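Salgado Playhouse
1/4 The Salgado Playhouse is pleased to announce that Eduardo Amaral will join the cast of "Otell" in December.

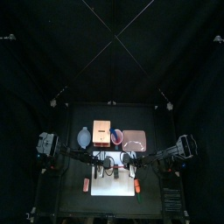
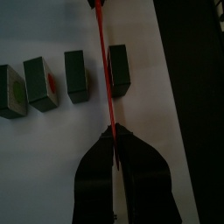 2/4 Mr. Amaral takes over the role of the night clerk from Tiago Teixeira, who leaves to begin work on a television drama.

3/4 Members may reserve up to 2 discount tickets per performance. The house seats 300.

4/4 A talk with director Ermelinda Patrício follows the first evening show.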